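Domestic Appliances: Handout 3
Using and caring for a microwave oven
Tutor: Elaheh Yazdani
Sirngate Adult Learning, 10/01/2022

These notes go with the first practical. Read them before you come, and bring the Sullo workbook with you.

Controls

Plenty of basic ovens are worked by dials alone. One dial usually sets the power and the other sets the time. Check which is which before you start, as makers don't agree on the order. Timer dials are often hard to set accurately under two minutes. The usual method is to turn past the mark and then bring the dial back to it.

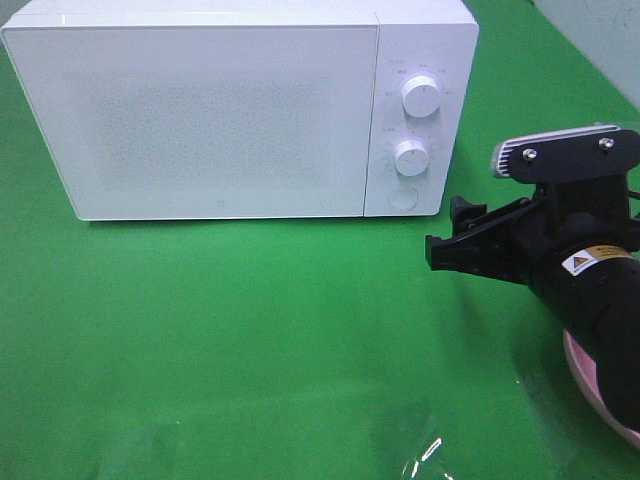 Page 611

A white oven with two round knobs, one over the other, and a flat circular push button below them to release the door. The markings round the knobs are small and grey on this type. Anyone with poor sight may want raised stickers at the settings they use most. The door panel is solid, so food can't be checked through it. Stop the oven and open the door to look.

Siting

Stand the oven on a firm, level surface that will take its weight. Leave the gap given in the instruction book at the back, sides and top. Don't store tins or tea towels on it. Avoid sharing an extension lead with a kettle, which may draw more than 2,000 watts by itself.

Cleaning

Unplug first. Wipe the inside with warm water and a little washing-up liquid, then dry it. Wash the turntable, if there is one, in the sink. Wipe round the knobs with a damp cloth and don't let water run in behind them. Keep the door seal free of grease.

For next time

Read Sastry, pages 601 to 611, and write half a page on heating food evenly. Standing time and stirring should both come into it. The November group's answers are in the Grirnlow folder.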